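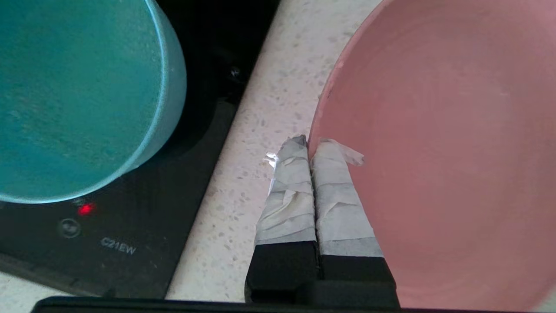
*Posted by Jozefína Murín on July 23, 2020. Filed under: control, kitchen*

The wrist camera has taken up most of my week, so I'm writing the changes down before I forget why I made them.

The set-up is the same as in May. There's a pot on the hob, a pink bowl on the worktop beside it, and an arm that has to take hold of the bowl by its rim and move it without touching the pot. The planner is Niromness, which Ľubomír Kolář and I have been writing in the evenings. The part that finds objects is older and comes from Revcombe, our last project.

The first problem was the rim. From directly above, a bowl rim is easy: fit an ellipse, pick a point on it, go there. Once the gripper is close, the bowl runs out of view on three sides and all the camera has left is an arc down its left side. The old code tried to fit a full ellipse to that arc and the answer jumped from one image to the next. Sometimes the centre moved far enough for the planner to think the bowl had been swapped for a larger one, and it would stop and ask for a new plan.

I've stopped fitting the ellipse at close range. When the visible arc drops below a set length, the code keeps the last good centre from further out and uses the arc only to correct the position sideways. It's less clever and it works better. The correction is clamped, so one bad edge can't pull the arm across the worktop.

The second problem was the fingers. They are always in view, at the bottom, and they're wrapped in pale tape which is close in colour to the worktop. Revcombe had a fixed mask for them, drawn by hand, but the tape wrinkles and there is a torn flap near the tip of the right finger that sticks out over the edge of the bowl. The mask didn't cover the flap, so the edge finder treated it as a piece of rim.

Ľubomír wanted to retape the fingers. I wanted the software to put up with it, as the tape will tear again. We did it my way for now. The mask is rebuilt at start-up from a short sweep over plain worktop: anything that stays still while the arm moves belongs to the gripper. Then it is grown by 5 pixels on every side. The sweep takes 2 seconds, which I can live with.

The hob was the third. It is glossy black glass, so it reflects, and it has a small red light on it below the pot. Depth on the glass is poor. I now mark the whole hob as a no-go area using its straight edge against the speckled worktop, which is the strongest line in the picture and very easy to find. The pot gets its own keep-out volume on top of that. The red light and the printed symbols are ignored, after a day when "C21EW" was being tracked as an object in its own right. I've left that log in the repository under the name Mikuš, who was the first to spot it.

Timing, for anyone who runs the same loop. The control loop is at 500 Hz and I haven't touched it. The rim correction arrives much more slowly and is blended in over several steps. Before the blending there was a small jerk each time a new correction came in. I had put it down to the motors, and lost most of an afternoon to checking cables.

I replayed 700 saved images from the Sadau kitchen through the new code before trying it on the arm. Most of the remaining errors are in images where the fingers are right at the boundary between worktop and bowl, when they hide the very bit of rim I need. I don't have a good answer yet. Holding the last position for the final stretch is the obvious thing to try, with the finger closing speed turned down.

Still to do:

- save the finger mask with each log, so that replays use the right one
- make the minimum arc length a setting; it's a bare number in the code at the moment
- try a bowl that is nearer the worktop in colour, as pink is a generous choice

Ľubomír has the arm until the weekend for his own tests, so I'll start with the first of those.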